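Tuesday, bench 2, two-arm sweep task. Working on the house rules before the Arndale people pick up the same setup.
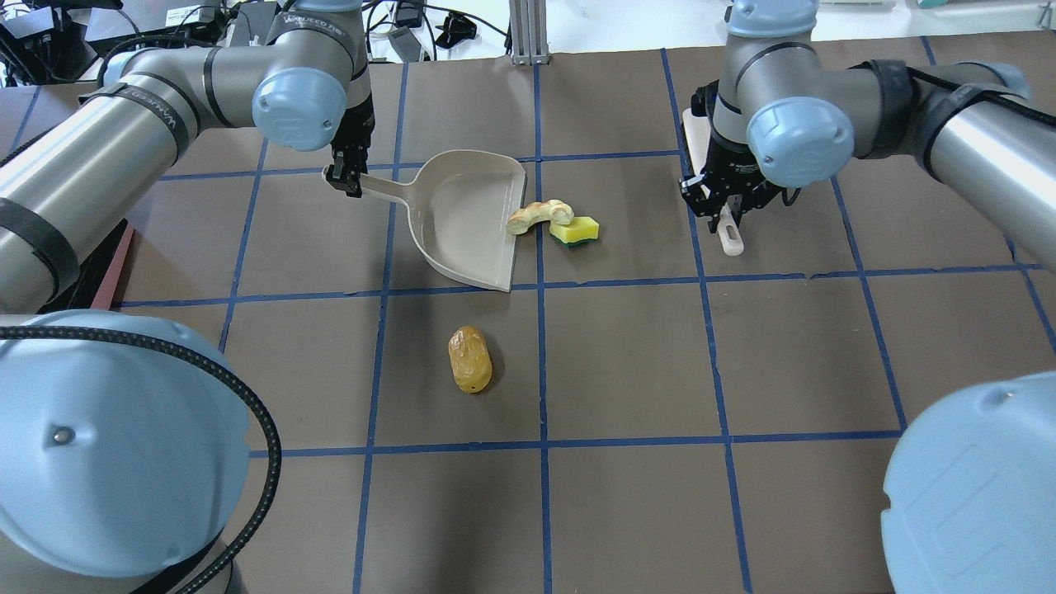
Main job today was to turn the loose habits we have into something written down. Between us we've been running the sweep task with at least three different ideas of what a valid start looks like, and it shows when you compare runs from different people. The draft from February was too long and I don't think anyone read past the first page. Cutting it down to what fits on a sheet taped to the bench.

**Layout**

- Tape grid stays as is. If a strip lifts, replace the whole strip, edge to edge. No patches.
- Items go inside a cell at the start, one item per cell unless the run sheet says otherwise. Dustpan is exempt, it can sit across a line.
- Where things end up after a sweep is where they end up. Don't straighten anything by hand in the middle of a run. If you touch an item, the run is marked as touched and we keep the log but don't score it.
- Mix for the current block: bread piece, sponge, the yellow-brown oblong one. Sponge goes green side down. We had it both ways last week and the brush behaves differently on foam than on the scouring layer.

**Tools**

Left arm has the dustpan by the end of the handle, right arm has the brush. Keep it that way for the whole block of 34 runs. Swapping sides is a separate block with its own sheet.

Grip on the dustpan is the thing I'm least happy with. Holding it at the tip of a long handle means a small error at the wrist turns into a large one at the front lip. The Plurnanitz note says to grip closer to the pan, but then the left gripper is in the way of the brush. Staying with the tip for now. Rule as written: lip in contact with the table along its full width before the brush moves. If you can see light under it, stop and regrip.

Brush approach: hover first, pause, then come down. No diagonal entry from the side. I want the pause in there even though it costs time, as it's the only point where the operator gets a clean look at both tools before they are near each other.

**Speed and distance**

- 300 mm/s cap on both arms with anyone inside the floor line.
- 400 mm/s allowed with everyone outside the line, and only after the first clean run of the session.
- Grippers no closer than 10 cm to each other. Pestix has this as a soft warning. I changed it to a hard stop this morning and it tripped twice before lunch, both times on the way back from a sweep. Leaving it as a hard stop and fixing the return path instead.

**People**

One person on the stop button, and that person does nothing else. No laptop, no phone, no writing up the last run. If there are only two of us, the other one writes notes between runs.

Reaching in over the grid to reset: both arms paused, say it out loud, wait for the answer. I skipped this myself in the second session and got called on it, fair enough.

**Food items**

Asked again whether real bread is OK. My view is yes if it's replaced every session and the table is wiped down after, crumbs included. Crumbs are not scored at the moment. Paredes wants them scored by weight - I think that's a different task and have said so. Left as open on the sheet.

**Still to do**

- Cable slack check needs its own line on the start sheet. Both arms, full reach, before power to the grippers.
- Write down what counts as "in the pan." Proposal: more than half the item past the lip, and it stays there when the brush lifts. Something resting on the lip counts as a miss.
- Decide whether two pushes on the same item is one sweep or two. I've been counting it as one.
- Print the short version and take the February one off the wall.

Stopped at 4:40. Arms parked, grippers off, log copied over. Old brush handle is in the drawer if anyone wants to try the thicker grip pads on it.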